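Print this page | E-mail this page
Search notebook: enter keyword Go

July 21, 2019. Dye bench, entry by Tsehay Negash

Third week of the madder and iron baths for the Plinia wool. I want a dark maroon which stays red in daylight and does not go to brown. 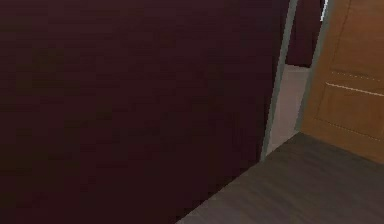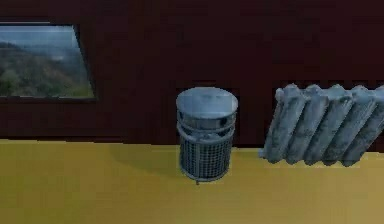
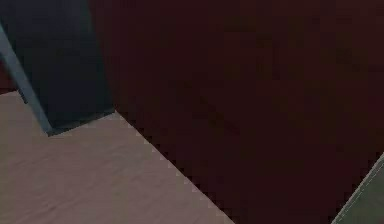
Dark maroon in all three, computer renderings.

Bath A, 400 g of wool, alum first, then madder overnight. Color is good but too orange at the tips. I think I raised the heat too quickly.

Bath B, same weight, with 2 g of iron at the end. It became dark in a few minutes and I took it out late. Yara Rizk likes it, I find it almost black. Next time half of the iron.

The water from the tap is harder than in spring. Irena Sobczak suggests rainwater, and we have one barrel behind the shed. I will try it for Bath C and write down the pH before and after.

Skein tags: please use pencil. The ink of last week went into the wool on skein 1,437 and I had to cut off the end.

Sternari wants the samples in September. Sipho Gumede will ask them if they accept small differences between skeins, because with more than 2,000 skeins I cannot promise one color.

To buy: alum, cotton string, a second thermometer.

Contact | Copyright Skesier Dye Workshop | Back to top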